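Tilley Table Cloth in Pale Blue-Green

We've had a soft spot for the Tilley ever since it joined the Trolitetti range, and it's become the one we grab ourselves when the craft things come out and the kitchen table needs covering in a hurry. It's a plain cloth in a gentle blue-green, no border and no pattern, so your beads and bits of coloured paper are easy to find again once they've been put down (well, most of them!).

The colour does shift a fair bit with the light. Near a window it can look quite pale, even a little shiny, and in shadow it goes a good deal bluer, so please don't judge it by one corner of the room.

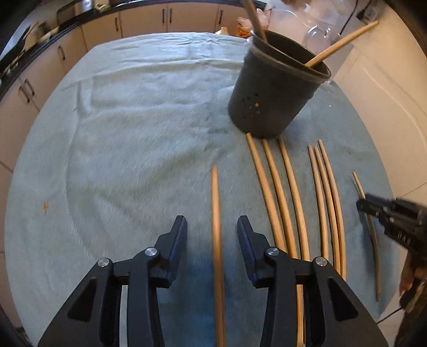 It comes to you folded, and the fold lines will hang about for a while. A cool iron on the back sorts them out, though plenty of our customers never bother and we can't say we blame them – a table full of wooden sticks and a bucket isn't a dinner party. Wash it with similar colours and dry it in the shade if you can.

The Tilley measures 200 cm long and we cut it generously, so there's a nice drop at each end of an ordinary family table. We've sent out over 3000 of them now, many to preschools and craft groups, and if you're after 50 or more for a centre do write to us first, as we can usually do something kinder on the postage. The next lot, in the same colour, is due in November.

Tiltance Homewares, 194 Fragkou Lane | Contact us | © Tiltance 2025 | Back to top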